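I have been reading about the 12-step bedtime routine again, which is my own fault. Every spring, when the light starts coming in at the edges of the blinds and I start waking up too early, I go looking for advice and come back annoyed. This April it was a newsletter that a coworker forwarded to me with the subject line "this changed everything." I have my doubts about everything having changed. She still looks tired.

The newsletter wanted me to stop eating three hours before bed, stop drinking two hours before bed, and stop looking at screens one hour before bed. Then came the products. There was a pillow from a company called Jultow, a mineral powder from Bangera, and a wearable ring by Eltalska that gives you a number every morning to tell you how you slept. I would have thought I already had that information.

I should say where I stand. I do think sleep matters. I've had bad stretches, one of them long enough that I got lost driving home from a dentist I had been seeing for nine years. I'm not one of those people who brags about getting by on nothing. What I doubt is that my sleep can be fixed by buying a pillow, and I doubt it more when the person telling me so gets a cut of the pillow.

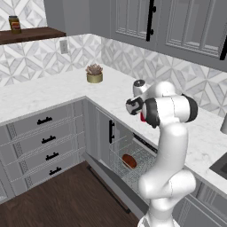
I did buy the pillow. I want that on the record before anybody writes in to say I never gave it a fair shot. It came rolled up in a plastic tube and smelled like a new shower curtain, and the leaflet told me to allow 50 nights for my neck to adjust. Fifty nights! The return window, printed on the back of the same leaflet, was shorter than that. Maybe it's a coincidence. I slept on it for most of a month and my neck felt the way it always feels, and then I gave it to my brother-in-law, who likes it. So there is one vote in favor.

The ring I only borrowed. Sudheer Nair, who I used to share an office with and who has owned every gadget of this kind, lent me his old one over a couple of weeks when he had moved on to a newer model. The first morning I woke up feeling pretty good and the app gave me a low score. I then felt bad until lunch. A few days later I woke up at 5 after lying there listening to a neighbor's dog, and the app congratulated me on a restful night. I had been lying very still, I guess. It couldn't tell a man asleep from a man being patient.

Sudheer's answer to this was that you have to look at the trend and ignore any single night. Fine. But I noticed that he checks it before he gets out of bed, every day, and that he reports the number to people. If the single night doesn't count, why does it get the biggest type on the screen? He didn't have a good reply and changed the subject to his knee.

What bothers me more is how the advice is put together. Somebody finds that people who sleep well tend to do a certain thing, and by the time it reaches a newsletter it has turned into an order. Good sleepers get up at the same time each day, so you should get up at the same time each day. Maybe so. Or maybe they get up at the same time because they slept fine and have no reason to stay in bed. I'm not trained in any of this and I could easily have it backwards, but I'd like to see the question asked once in a while by the people selling the powder.
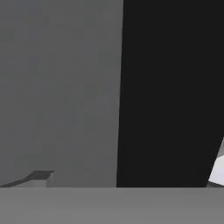
And the powder. I'll keep it short. It tasted like a lemon that had been left in a drawer. The tub said it "supports natural rest," and I've read enough labels to know that "supports" is the word you use when you can't use a stronger one. I took it for 12 nights. On some of them I slept and on some I didn't, and I couldn't find any pattern, though I did get up more often to use the bathroom on account of the big glass of water you mix it into. See the rule about not drinking two hours before bed, from the same newsletter.

My grandmother lived in Wokosstead, in a row house across from a bakery that started up its mixers long before sunrise. She slept next to a window she refused to close, on a mattress older than my mother. If you asked her how she slept she'd say "with my eyes shut." I know, I know, one grandmother is not a study. She also napped every afternoon in a chair with the radio on, and she would have told you flat out that she was resting her feet. So who knows what her total was. I bring her up mostly because I can't recall her ever talking about sleep as something she was good or bad at.

That's the part I would get rid of if I could. I lie there at two in the morning and I'm not only awake, I'm failing. I can feel the low score coming. Back before I read any of this I was just awake, and I would think about work or what to do with the garage, and at some point it would be morning.

There are a few things that seem to help me, and I offer them with no promise at all. A heavy curtain, the cheap kind, which I hung badly and which works anyway. No coffee after lunch, which I resisted for years and which I'm sorry to say made a difference - or seemed to, since I also changed jobs that same month. And I moved the clock to the other side of the room and turned it to the wall. I can't prove any of it. The curtain I'd bet on.

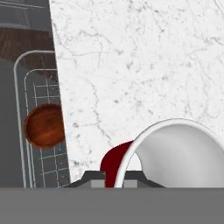

Do I think anyone should buy one of the rings?

If you like gadgets and a low number rolls off you, go ahead, it's your money. If you're the kind of person who lies awake worrying about sleep, I'd keep it out of the bedroom. And if it's gone on for months and you're getting lost on the way home like I did, skip the newsletter and me both and go see a doctor. Mine asked more useful questions in five minutes than the app did in two weeks, starting with what time I was drinking my last coffee.

I've unsubscribed from the newsletter, by the way. They sent an email to confirm it, and then another one asking if I was sure, with a discount code for the pillow.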